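Section 3. Setting Up and Zeroing the Leten Counter Scale

This section covers placement, power, leveling, zeroing, and tare. Calibration with a reference weight is in Section 5. Complete Section 2 (Unpacking) first. The red transit screw must be out before the scale is switched on.

CAUTION: Switching on the scale with the transit screw in place can bend the load cell. Damage of this kind can't be repaired in the field.

3.1 Choosing a location

1. Select a counter that doesn't flex when leaned on.
2. Keep the scale away from heating vents, fans, and doors that open to the outside.
3. Leave a hand's width of free space on all four sides. The platform must not touch a wall, a cable, or another container.
4. Wipe the counter and let it dry.

The four feet are soft rubber and hold best on a hard, smooth top. On cloth, cork, or foam the feet sink unevenly and the reading will drift over the first few minutes. 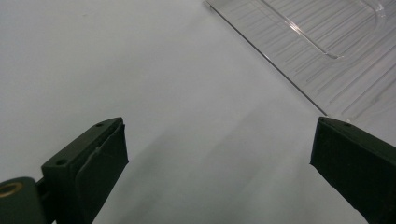
Figure 3-1. Smooth white surface and clear plastic tray.

NOTE: If the scale will be used with the Skistberg riser, fit the riser before leveling. The riser adds height at the rear only until its front feet are locked.

3.2 Connecting power

1. Plug the adapter into the round jack under the rear edge.
2. Route the cord through the channel so that it leaves at the back.
3. Plug the adapter into the wall outlet.
4. Press and hold ON until all segments of the display light up, then release.
5. Wait for the segment test to end. The display shows the program number, then 0.

Program number 123 is the current release. Units with a lower number work the same way except for the hold function described in 3.6.

The scale also runs on four AA cells. Remove the cells if the unit will be stored for more than a month. Don't mix old and new cells.

3.3 Leveling

1. Look straight down at the bubble beside the display.
2. Turn the front left foot until the bubble moves to the center line.
3. Turn the front right foot until the bubble sits inside the ring.
4. Press lightly on each corner of the platform. If the scale rocks, turn the rear foot on that side down by a quarter turn and repeat from step 1.

Level again whenever the scale is moved, even along the same counter.

3.4 Zeroing

Allow the scale to warm up for ten minutes with the platform clear. Press ZERO once. The stable mark (a small circle at the left of the display) must be lit before the key is pressed. If it's blinking, the key is ignored.

Zero can be set for loads up to 200 g. Above that the display shows O-Err and the load must be removed.

3.5 Tare for bags and other carriers

Goods are often weighed in whatever they came in. Use TARE to subtract the carrier.

1. Place the empty carrier on the platform.
2. Wait for the stable mark.
3. Press TARE. The display returns to 0 and NET lights up.
4. Put the goods into the carrier without pressing on the platform.
5. Read the net weight.

Handles, straps, and drawstrings must lie inside the outline of the platform. A strap resting on the counter carries part of the load and the reading will be low. Soft bags should be folded down or set upright so that nothing leans on the display housing.

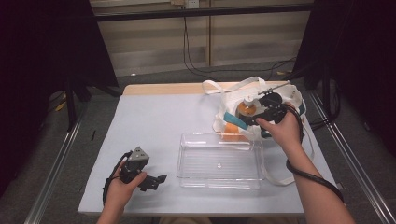

Shirin Shahbazi: Please add that tare comes out of the total range. I kept getting the overload message with a heavy crate and thought the cell had failed. It went away when I switched to a lighter crate, and I only worked out why from the table at the back.

The total range is 2,000 g, and it includes the tare. With a carrier of 200 g, the most that can be weighed net is 1,800 g. Past the limit the display shows five dashes. Remove the load at once.

To clear the tare, empty the platform and press TARE again. NET goes out. The tare is also cleared when the scale is switched off.

CAUTION: Don't use the scale for loads above its range with the intention of reading only the last digits. The stop under the platform protects against brief overload only.

3.6 Bottles and tall containers

Stand bottles at the center of the platform. Tall containers set near a corner can tip, and the corner reading is less exact than the center reading. Weigh bottles closed, with the cap on, both before and after dispensing. If a cap is left off for one reading, its weight will show up as product.

Containers that won't stand can be laid in a tray that has been tared first. With the hold function on (press HOLD after the stable mark lights), the last stable reading stays on the display for five seconds after the load is lifted.
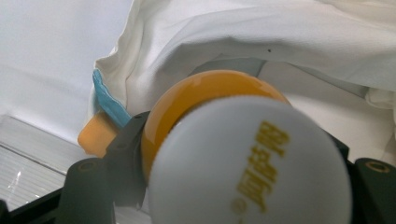 Reading time, Section 3: 5 minutes

3.7 Checking the set-up

1. Clear the platform and press ZERO.
2. Place the Begay check weight supplied with the scale at the center.
3. Compare the reading with the value stamped on the weight. A difference of one gram is allowed.
4. Move the weight to each corner in turn. A difference of two grams is allowed.
5. Remove the weight. The display must return to 0.

If step 3 or 4 fails, repeat 3.3 and 3.4 before going on to Section 5. If step 5 fails, look for crumbs or packing material under the platform.

The Bronetti draft cover may be left in place during these checks if it was in place during zeroing.

Section revised April 14, 2020. Replaces the loose sheet packed with earlier units.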